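How to Quiet a Squeaky Interior Door

I love this job. It takes 25 minutes, costs next to nothing, and you get to enjoy the result every single time you walk down the hall! My own doors started complaining in March, when the heat was still on and everything in the house had dried out, and I did all of them in one go.

What you need

A hammer
A nail or a thin nail punch
Fine steel wool
400 grit sandpaper
Paste wax or a plain white candle
An old rag

Find the noisy hinge

Swing the door slowly and put a fingertip on each hinge in turn. You'll feel the squeak as a little buzz. Do this late in the evening if you can, when the dishwasher is off and you can really hear it.

Pull the pin

Close the door. Set the nail against the bottom of the hinge pin and tap upward until the head lifts, then work it out by hand. One pin at a time, please! The other hinges hold the door while you work.

If the pin won't budge, check for paint. Mine had been painted over at least twice (thank you, previous owners) and I had to score the seam with a utility knife first.

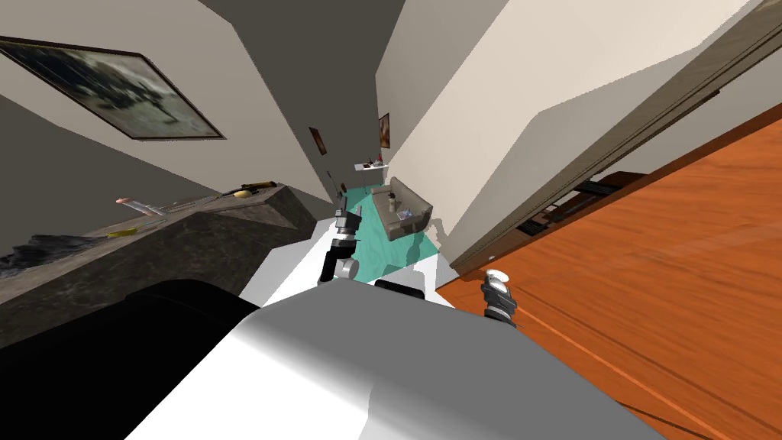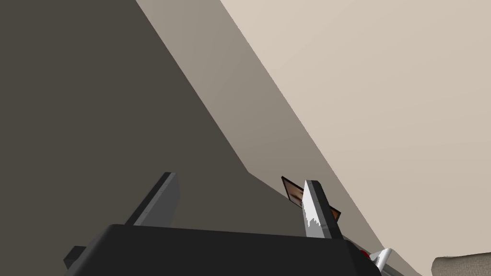
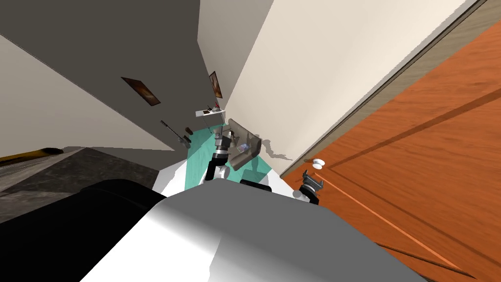
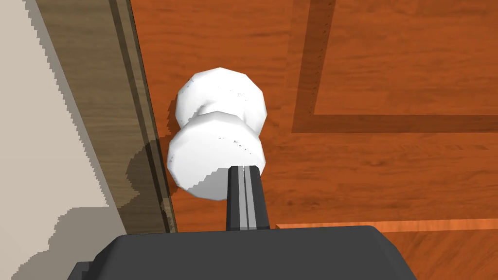
Zilia wrote in to ask if spray oil would do, as the can was already under the sink. It worked on the bathroom door for a few weeks, the note went on, but then the squeak came back along with a gray drip down the trim.

Yep, same thing happened to me. Thin oil runs out and picks up dust on the way. Wax stays put, so it's worth the extra few minutes.

Clean and wax

Scrub the pin with steel wool until the black gunk is gone. Any rough spots get a light pass with the sandpaper. Wipe it down, then rub on wax from top to bottom. With a candle, press hard and turn the pin as you go. Run a twist of rag through the hinge barrel too, you'll be amazed what comes out.

Put it back

Drop the pin in and tap it down. Swing the door ten or twelve times to spread the wax, and wipe off whatever squeezes out.

Still squeaking? Tighten the hinge screws and listen again. A slightly bent pin can also groan, and new ones are sold by the pair at most hardware stores. Take the old one along to match the length.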